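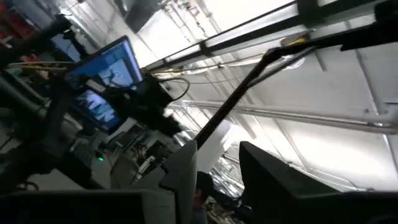
The Green Thing

By the time Solange Collet had got the second bag up the stairs she had decided, quite firmly, that she was going to be quick about it. She would sort the cloth into what was to be kept and what was to go, she would have one cup of tea and no more, and she would be on the bus back to Hiltwood before the school children got on and took all the seats. She had said as much to her sister on the telephone that morning, and her sister had said, "Of course you will, love," in the voice she kept for weather forecasts.

It was a good bright room to do it in, at least. Their mother had taken it for her sewing when her eyes began to go, having looked at every room to let in Drendcombe and found them all too brown. This one had white walls and so much light that you could thread a needle in it in October at four in the afternoon, and she used to say that she had paid for the light and the rest of the room had come free with it. She had sewn there for sixteen years. The ceiling had never been finished off properly, so all the pipes and wires ran about overhead in plain view, and when Solange was younger she had found that embarrassing and her mother had found it interesting, and had liked to lie back in her chair after lunch and follow one pipe with her eyes from one end to the other until she fell asleep.

Well, the first bag was all beige. Solange laughed out loud when she tipped it out, because it was so exactly what she ought to have expected. Their mother, who wore a purple coat to funerals and once painted a front door the colour of a boiled sweet, could not pass a piece of beige cloth in a shop without stroking it, and having stroked it she generally bought it. "It'll go with anything," she would say, and then it would go with nothing, and would be folded up and put with the others to wait its turn. There was a knitted one, soft as a cat, and a great loose heap of the sort of stuff that creases if you so much as look at it. Solange pulled at a corner, meaning to fold it, and more came, and then more after that, and she gave it up and let it stand in a hill where it was.

The dark blue she knew at once. It had been meant for curtains at the Fleury house, and there had been a quarrel with old Mrs Fleury about the lining (a long one, with letters) and in the end the Fleurys had blinds put up instead and the cloth came home. It had been a tablecloth for a bit, and a tent, and the sea in a school play, with Solange and her sister at either end of it making waves while a boy called Peter was sick from nerves behind the piano. She laid it down to one side where she could see it. It was going to be kept, and she didn't need to think about that one.

Then she put the kettle on, a little earlier than she had planned, and went to look for a cup.

She found the one with the white flowers first, the navy one, which was the visitors' mug and had always been given to whoever had come furthest. She set it on the table out of the way. And then, looking about for a spoon, she found the glass mug, and she had to sit down.
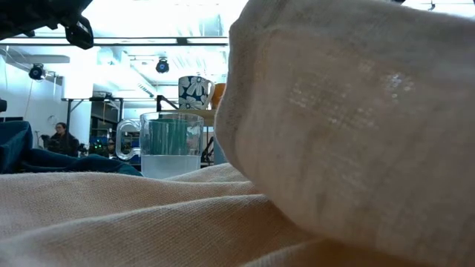 The glass mug, with the visitors' mug on the table behind it.

There was water in the bottom still, gone a bit cloudy, and in the water stood the green thing.

It had never had another name. It was a blue sort of green, or a green sort of blue, with ridges running up and down it that you could play with your thumbnail, and it had lived in one glass or another for as long as Solange could remember. When they were small they used to ask what it was for, and their mother would give a different answer each time. It was for luck. It was for the moths. It had been left by the people before, and it would be rude to throw it out in case they came back. Once, when she was tired, and had been up more than six times in the night with their father's cough, she said that it was hers, that was what it was, and couldn't a person have one thing in a house without being asked about it? And she had gone out and pegged up the washing, and they had not asked again until Christmas.

Solange set the mug down among the beige, where it could not roll or be knocked, and looked at it for some time. Then she rang her sister.

"I've got the green thing," she said.

There was a long quiet on the line. "Has it got its water?"

"A bit."

"Well, top it up, then," said her sister, and blew her nose. "What are you doing about the cloth?"

"I'm keeping the blue."

"And the beige?"

Solange looked at the hill of it, which had slid over a little and was leaning towards her in a friendly way. It would make cushions, she supposed. It would make a cover for that terrible chair from Domau. There was a bus at 51 minutes past and she could hear it now at the corner, changing gear for the climb, and she stayed where she was and listened to it go by.

"It'll go with anything," she said.

She made the tea in the flowered mug, having come furthest, and she drank it slowly with her shoes off and her head back, following one of the pipes along.

Contact the author | © All stories remain with their writers | Back to top

5 comments

Wrenna
My gran had a jar of buttons she wouldn't let us sort. Cried a bit at the telephone call. Lovely.

tomasz_reads
Mrs Fleury needs her own story please, with all the letters in it.

Bea from upstairs
I want to know what the green thing IS and I also really don't. More of the sister!

Halloran
Played the sea in a school play myself, with two bedsheets. Harder than it sounds, your arms ache for days.

Wrenna
@tomasz_reads yes! And whose side was the lining on?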